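Geten Two-Arm Plugging Cell: Set-up and Care
Section 7. Board station

Work through these steps in order. People who skip ahead get to do Section 6 again.

1. Set the board, in its gray frame, on the white base. It should not rock. If it rocks, reseat it; the arms have no opinion about level and will push anyway.

2. Bring both arms in at low speed, one from each side.

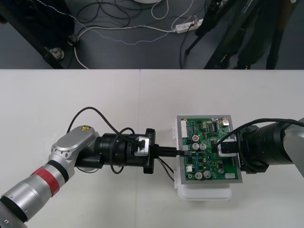 Keep slack in every cable that crosses a wrist. A tight cable will win an argument with a connector, and you will be the one ordering the connector.

3. Open the wrist view and check the labels before teaching any point.

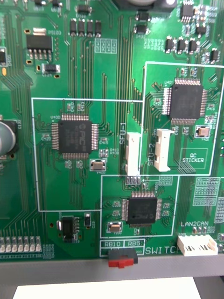
Fig. 7-2. Controller area, wrist view. LAN2CAN connector at lower right.

CAUTION: Do not teach from memory. Your memory was calibrated in 1975.

4. Move the wrist a little and look again. The labels should still be readable. If they have gone soft, refocus and save the pose as 1311.

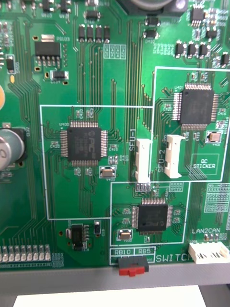 5. Present the loose harness. Grip the wires close together and leave the far plug free. Stop short of the board and look for strays.

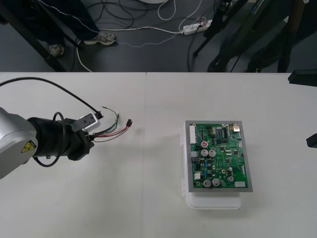 Hamish Katene writes that step 5 is too optimistic: at Treloar they run the approach at half speed until the harness behaves, then leave it at half speed.

NOTE: Half speed is permitted. Log it.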